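Plasden Community Help > Student and Club Projects > Grippers and Handling

Gripper keeps lifting the bowl underneath too – how do you unstack nested bowls?

undholm_stackers
Posted Wednesday, 4:40 pm

Hi all! First post, long one, sorry in advance. We're a student club and our project this semester is table clearing. Plastic dishes go on a dark green cloth, some of them nested in a stack, and the arm has to take the stack apart and set every piece down on its own. We picked plastic because it bounces (we tested this more than we meant to), and bright colors because our vision code is, let's say, young.

Single items are going great. Cups are a dream. The stack is where we get into trouble. When the arm goes for the top bowl, a lot of the time the bowl under it comes along for the ride, hangs on for a moment and then drops. Sometimes it takes the plate with it and the whole thing slides over and we all yell.

Our usual practice stack has the orange plate on the bottom, green in the middle and the big purple bowl on top. We come down with the fingers open over the back rim of the purple one.

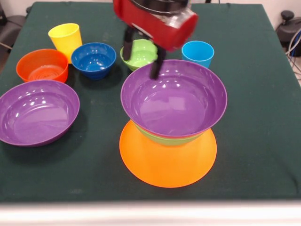

What we've tried so far

Closing slower. Helped a little with the bowl shifting, didn't help with the double lift.

Less grip force. The bowl slips out, and a slippery plastic bowl goes a surprisingly long way.

Twisting the wrist before lifting. This one is fun to watch and it does break the bowls loose, but it turns the plate too, and then the plate isn't where the program thinks it is.

Starting from more demonstrations. We have 56 now, all driven by hand by club members taking turns. Most of them are clean. A few have somebody sneezing in the middle.

My own guess is that we're going in too deep. If the inside finger goes past the top rim we press the two bowls together, and the outside finger can catch the lower rim as well. But if we stay shallow we miss the rim entirely on the days when the stack is a bit off center. We nudge the stack a little between runs on purpose, so we can't just memorize a spot.

The purple bowl is also wide compared to what our fingers open to, so a grab across the whole bowl is out. It has to be the rim. We've been working from the right side lately.
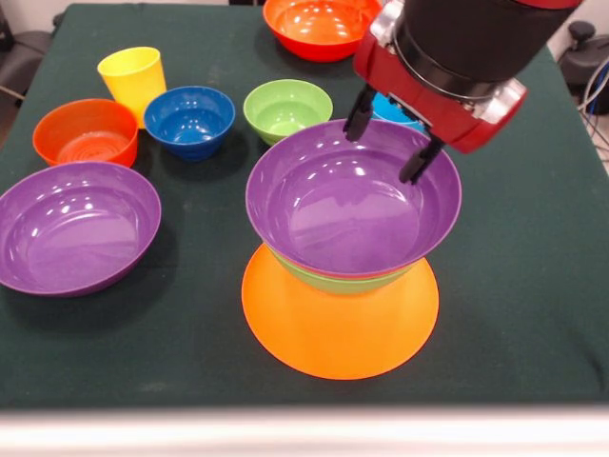
Undholm Student Robotics Club | Emine Project, Tableware Group

So, two things I'd love to hear about. Is there a normal way of picking one nested bowl off another with a plain two-finger gripper, no suction? And should we be fixing this in the motion or in the fingers? We're allowed to add pads to the fingertips but we can't change the gripper itself. Our open house is in May and we'd really like to do the stack live – the little kids who come always want to see the stack.

We run everything through Quan, in case that matters to anyone.

gearhead_aunt
Accepted by the poster

What a nice project! I help with a club that did cups instead of bowls, and nested cups are worse, so you have my sympathy.

You're right about depth, I think. Thin plastic bowls grip each other for two reasons: they wedge when you push down, and they hold a bit of air between them when you pull straight up fast. So don't push down, and don't pull straight up fast.

What worked for us:

Come down until you're sure you're over the rim, then stop. Find the height with a slow approach on every run and don't trust the number from yesterday.

Close on the rim, then tilt before you lift. Raise the side you're holding by 5 degrees or so, wait a beat, and let the air in. You'll often see the lower bowl drop back down by itself.

Then lift slowly until the rims are clear of each other, and after that you can go as fast as you like.

For pads, go thin. We started with thick soft foam and it spread out when squeezed and grabbed the second rim, so we had made the exact thing we were trying to get rid of. A strip of thin rubber on the inside faces is plenty.

I'd fix the motion first, and leave the fingers alone until the motion is good. Otherwise you won't know which change did what.

tomato_servo

just glue the bottom ones to the table lol

ok real reply. how many steps is your lift? if its short the arm jerks at the start and everything comes up together. we stretched ours to 2000 steps and it looked sleepy but it stopped flinging stuff. also check your 56 demos, if the people driving were going in deep then thats what it learned

undholm_stackers

THE TILT WORKS. I'm typing this from the lab with one hand because someone is handing me pizza. We added the tilt and the pause and slowed down the first part of the lift, and the green bowl let go of the purple one on the first try. Then on the second try it didn't, but on the second try we'd forgotten to save the file.

We also looked back through the demos like tomato_servo said and yes, plenty of them go in deep, mine especially. We're going to redo those with a rule about where the fingertips stop.

The other half of the job is setting things down apart from each other. We were putting pieces back too close to the arm, and then the elbow was in the way of the next reach. 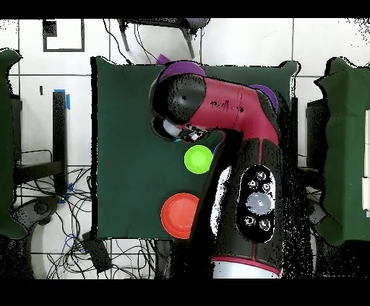 We've now split the table into drop spots, with the farthest ones filled first, and the plate always goes last. It takes longer per run but we spend a lot less time picking bowls up off the floor, so we probably come out ahead. The only item we still don't like is the plate. It's flat and low and the fingers touch the cloth before they get a decent hold on it, and then the cloth bunches up.

gearhead_aunt

So happy to hear it! For the plate, try coming in from the side with the wrist leaned over, so one finger slides under the flared edge. And clip the cloth down tight under the table before you try, or it'll drive you up the wall. If you get it going, please post what angle you ended up with – we have saucers coming next.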